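Setting Up for the Heating Season: Humidity and Wooden Furniture 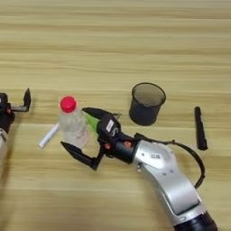
Photo: Hòa Khương

2025-10-16

The heating at the Odley building goes on next week. Tenants with wooden tables, shelving or cabinets in their units should expect some movement over the following months. The notes below replace the sheet sent out with last year's winter notice.

Wood takes up and gives off water vapor until it is in balance with the air around it. Heating cold outdoor air lowers its relative humidity, so furniture that sat quietly all summer starts to dry as soon as the radiators run. Shrinkage is greatest across the grain and very small along it. A tabletop will therefore lose width while its length stays nearly the same, and any part that holds the width fixed will be under strain.

Most of the damage reported to this office last February was of that kind. Tops had been screwed tightly to steel frames through round holes, and they split at the ends or pulled the screws sideways. The fix is to use slotted holes or sliding clips on the outer fastenings and to leave only the center row fixed. If you rent a table from the Brøndum furniture pool, the clips are already fitted and should not be tightened further.

A coat of oil or lacquer slows the exchange of moisture but does not stop it. Both faces of a top should carry the same finish. If only the upper face is sealed, the underside dries faster and the board cups. Check the underside with a flashlight before you recoat the top. Bare patches are common near the legs.

Placement matters as much as finish. Keep wooden furniture at least 3 feet from radiators and out of the direct path of warm air vents. Leave a gap behind cabinets that stand against outside walls, where the surface can be cold enough for condensation to form even when the room is dry.

The Zerkitz humidifiers on the upper floors will be serviced before the heat goes on. They are set for the corridors and have little effect behind a closed door. Tenants who want to run their own units may do so, provided the water is changed daily and the unit is switched off overnight. Watch the windows. If water collects on the glass, the setting is too high for the weather.

Small hairline gaps between boards usually close again in spring and should not be filled now. Filler placed in a winter gap gets squeezed when the wood swells, and it will either lift or crush the edge. Cracks that run in from the end of a board are a different matter. Mark the inner end in pencil, write the month beside it, and report the crack if it passes the mark.

Requests for sliding clips go through the Trareo portal under Fittings. Packs of 5 are kept at the front desk.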